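How I record demonstrations for a two-arm setup (and what I'd do differently)

Last updated April 2024

I get a lot of email asking how we collect training examples for our tabletop tasks, so I finally sat down and wrote out the whole routine. It's the one Matilde Carvalho and I settled on after a pretty messy October, when we recorded 400 episodes of a cup task and ended up throwing most of them out. Ouch! Hopefully you can skip that part.

I'm assuming you already have your arms calibrated and some way to drive them by hand. We log everything with Bruvow, our own little recorder, but any tool that saves joint positions and camera images on the same clock will do the job.

Step 1: Write the task down in one sentence

Before you touch the arms, write one plain sentence. Ours was "Pick up the green cup and put it back on the tray." Tape it to the monitor. If two people would read it differently, fix it now. Matilde thought "put it back" meant the same spot it started from, I thought anywhere on the tray was fine, and we recorded for a whole afternoon before we noticed (the policy learned to hover and dither between the two, which was kind of funny and kind of heartbreaking).

Also decide what ends an episode. For us it's gripper open, arm raised clear, hold still for 3 seconds, stop.

Step 2: Set up the table, then leave the camera alone

Clamp the camera and mark where the clamp goes. Take one reference shot and compare against it every time you sit down. A bumped camera is the single most annoying problem we've had, because the episodes all look fine until you try to train on them together.

Put a few things out that aren't part of the task. A second cup in a different color is great, and so is something with an irregular outline, like a plant or flowers. If you only ever record with one cup on a bare table, your model can get away with going for whatever sticks up.

Step 3: Do some throwaway runs

Drive the task 5 times without recording. You'll find out which approach angle feels natural and where your wrist wants to bump into things. Coming straight down over a thin-walled cup worked better for me than coming in from the side, especially with another cup close by. 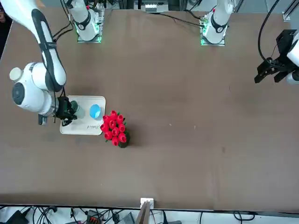
Once you have a motion you like, keep the speed steady. New operators tend to rush the reach and then freeze right above the object while they line things up. Those long pauses end up in the data, and the model will happily copy them. I'd rather have a slow, even reach than a fast one with a stall at the end.

Step 4: Record in small batches

We change something between batches: move the cups, turn the tray a little, swap which cup is closer to the arm. Keep the batches short enough that you're still paying attention at the end. I'm good for maybe half an hour before I get sloppy.

If you fumble a grasp but recover, keep it and tag it "recovery." If you drop the cup and can't get it back, tag it "fail" and go on to the next one. Please don't delete things on the fly! Milagros Toledo went back through our fails later and used them to train a success checker, and I'd come very close to wiping that folder.

Step 5: Watch them back

Yes, all of them, at high speed. I look for episodes that start with the gripper already closed, hands in the picture during a reset, and endings where I hit stop too early. Our current set is 842 episodes, and every one got a look from somebody before it went into training.

Step 6: Train early

Don't wait until you have the full set. Train something small on your first couple of batches and run it on the arms. It'll be bad, but you'll see where it's bad, and that tells you what to record next. Ours kept missing whenever the cup was near the edge of the tray, so the next batch was nearly all edge positions.

One last thing about the second arm. If your task only needs one, park the other in the same pose every time and record its joints anyway. We're starting on handoffs next, and I'll put up a separate page once I've got the file format sorted out.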